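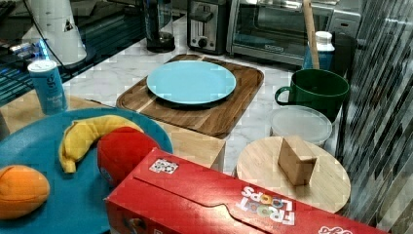 Toy fruits on a teal plate, with a Froot Loops box in front.

Imico Table Cover 2052, wipe-clean, for kitchens and play corners

The Imico 2052 is a cotton table cover with a thin protective coating on the upper side. It is made at our workshop in Ernholm and sold by the piece, already hemmed on all 4 sides. We developed it for families who eat, draw and do homework at the same table and do not wish to change the cloth each evening.

The coating is matt, so the lamp above the table does not reflect in it. Spilled milk, juice or tomato sauce can be wiped away with a damp sponge. Please do not leave mustard or beetroot on the light colours overnight. For ink from felt pens we recommend a little washing-up liquid and lukewarm water.

Sizes and shapes
Small: for a square table with 2 places.
Large: for a rectangular table with 4 places.
Other measurements can be cut on request – please send us the length and width of the table top, without the overhang. We add the overhang ourselves.

Care
Wash by hand or in the machine at a low temperature, with the coated side inwards. Do not tumble dry. The cloth may be ironed on the back only, with a dry iron. Creases from the post normally go flat after one night on the table.

Hot pots need a mat under them. The coating becomes soft under great heat and the mark will stay.

Colours
Sand, slate, moss and the striped pattern Drolladdale. The stripes run along the length of the cloth. The colour Selvanayagam blue is sold out and will be woven again in March. Orders for it are accepted already now and are sent when the cloth is ready.

Delivery
The cover is sent rolled on a cardboard tube, or folded if you choose the cheaper postage. Cut pieces cannot be returned, standard sizes can. For cafés and nurseries we keep 500 metres of the sand colour in store, and samples are free of charge.

Page updated 12 January 2024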